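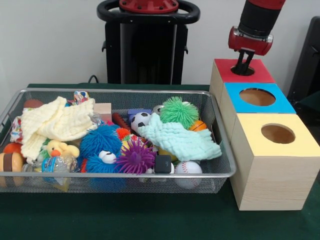 I have read the Relleo note on the returns bench twice now and I still can't find the sentence that says what happens to the people on it. There is plenty about the arm. It will "take on the repetitive element" and we will be "freed for exceptions". Fine, but anyone who has done a shift on mixed returns knows that the exceptions are the job. Look at what the arm is being given to practise on: a wire basket packed tight with spiky balls, a rubber duck, a plastic bottle on its side and a couple of knitted cloths draped over the lot. The fingers are down inside the hole of the red-topped box, and I don't doubt they can go into a hole. What I doubt is the line on page two saying this is "representative of bench conditions". Our totes come with packing tape stuck to everything and a torn label you have to hold up to the light. Half of what we do is decide whether a thing is fit to go back out.

I'm not against the machine. I was glad when the lifting table came in at Drirnar, and I said so on this list at the time. My shoulder was glad too. But the lifting table took something off us that we didn't want and left the rest alone. The arm is different, and the way it's being brought in is different, and I think we should be a bit slower to say thank you.

The number everybody quotes is 2,944 items a week, which is what management say the bench will handle once the Jenton arm is running beside us. At present it is 2,528. I asked where the first figure came from and was told it was the supplier's estimate, adjusted. Adjusted by whom? Van Dijk sold us the scanner gates on an adjusted estimate as well, and those who were here will remember the queue at gate four.

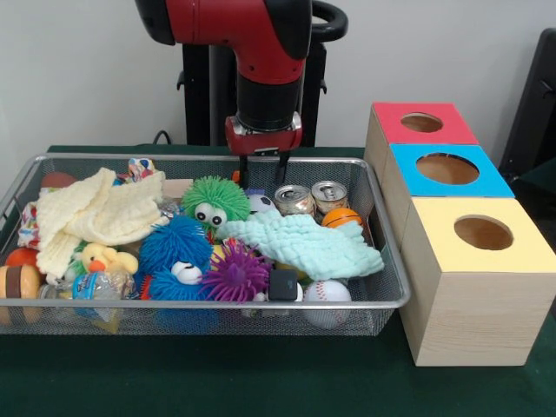 Thu Âu wrote, on June 7, 2018:

> Tùng, I think you're being unfair. I spent a whole afternoon
> next to it and came away less worried than I went in. It is
> slow, yes. But I went home without my wrists aching for the
> first time in months, because I was checking and not
> reaching. If that's what "freed for exceptions" means then
> I'll have some of it.
>
> What does worry me is the talking. When two of us are on the
> bench we sort things out as we go. Is this one soiled, did
> the customer swap it, have you seen this batch before. With
> the arm on the other side there's no one to ask. I went to
> the supervisor five times and she was not pleased by the
> fifth. Nothing in the note covers that.

I take the point about wrists, and I'd be a fool to argue with it. The second half of your message is the bit I'd like everyone to read again, though. Two people on a bench is how new starters learn. I learned it that way, standing next to someone who knew. Put one person opposite an arm and you have a person who already knows the job, or a person who never will, and in a year or two there will be fewer of the first kind.

There is also the matter of who gets blamed. At the moment a wrong sort goes down against the bench and we share it. Under the new sheet it goes down against "the operator", meaning whoever was stood there. I asked whether the arm's mistakes would be logged separately and was told they would be "captured in the overall figure". That is a no.

And the pay band. Checking is a grade above sorting on the current scale. If we are all checkers from August, I look forward to the letter, but I haven't seen it and neither has anyone I've spoken to.
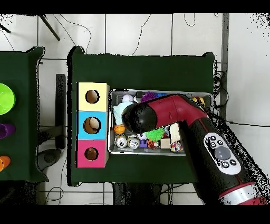 What I'd ask for before August

1. A trial on real returns, straight off the van, tape and all. Some 387 items would be a decent day's worth and we could all see the result.

2. Two people on the bench for the first 23 shifts, whatever the arm is doing.

3. A separate line on the sheet for anything the arm drops or puts in the wrong place.

4. The grading question answered in writing, by name of role.

5. Somebody from Jenton in the canteen for an hour, without slides.

If you'd add to this or strike something out, reply to the list and not just to me, please. Thu, would you be willing to put your bit about the supervisor into item two? It's better coming from someone who quite likes the thing.

Tùng Tăng
returns bench, Drirnar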